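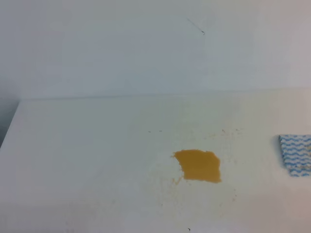 Orange-brown spill on the white surface, streaks below it.

January 13, 2020

Price tracker, deals page. The Mastel hoop listing shows 990 as the sale price and 2000 as list, but the feed from Orkico still has the May figures. Reran the import with a 30 second timeout - 4 listings failed, all Jostura. Colin Hollis thinks the shipping field is blank on those. Check it before the next run, and leave the Hrnčiar coupons off until they load.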